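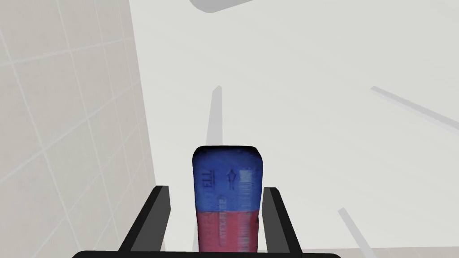 **Re: Stetine terminal, keyboard buffer size**

**fveres_58**
The Szalai manual gives 213 bytes for the input buffer. Mine drops characters at 203, every time. ROM is the July revision.

**oldbus**
Ten bytes go to the header – see the appendix. The manual is correct.

**fveres_58**
The header is six on this board. I dumped it.

**tapeloop**
Six on the Heleo build, ten on the Emoris. Check the sticker on the ROM.

**oldbus**
I disagree, but post the dump.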